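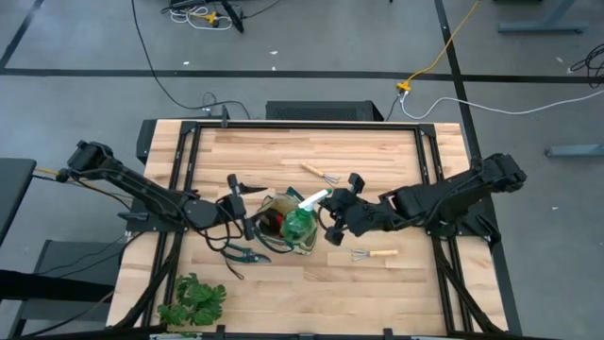
Was it always going to be this slow, a visitor wanted to know, and could they come back after lunch? Start with that. Wait for the laugh. If there isn't one, carry on briskly.

Open day at the Tomaszewski building, Birkley, in May. I went with the Cluston group, 11 of us on a coach with seats for 30. Doors at ten, robots at half past, coffee in between (weak).

The demonstration was called Skoka. Two arms, one table, a bag and a set of gardening things: shears, gloves, hand rakes, goggles, a spray bottle. I had hoped for something with sparks. Say why I changed my mind: everyone in the room has packed a bag badly, so everyone had an opinion.

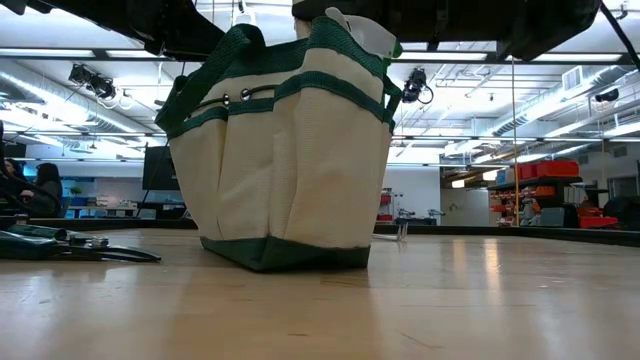
The crowd split quite early on. One half wanted the heavy things in first. The other half wanted the arms to hurry up. I was in both halves. Ask for hands here — who puts the shears in last? Don't let this run on, as it did in rehearsal.

Next, the bag itself. A cloth bag sags, and its handles flop wherever they like. We shove it open with an elbow without thinking. Pause and mime the elbow.

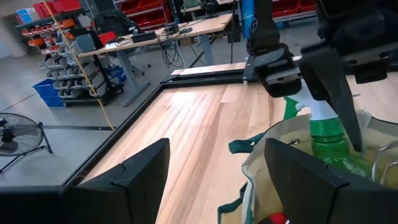 Our guide said they had 300 practice runs on file and still argued about the spray bottle. A man near me asked if it could do his shopping. She told him it would depend on how soon he wanted to eat.

Skip the bit about the car park unless we're running early. 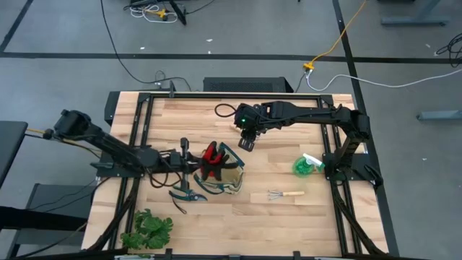

Gloves next. I wrote "gloves!!" in my notebook and nothing else, so speak from memory: they're soft, they bunch up, and no two grabs give you the same shape. Mention my own pair, missing since the move.

Questions, ten minutes. Someone will ask about jobs. Someone will ask the price, which I don't know. Coach money to me by the door, please.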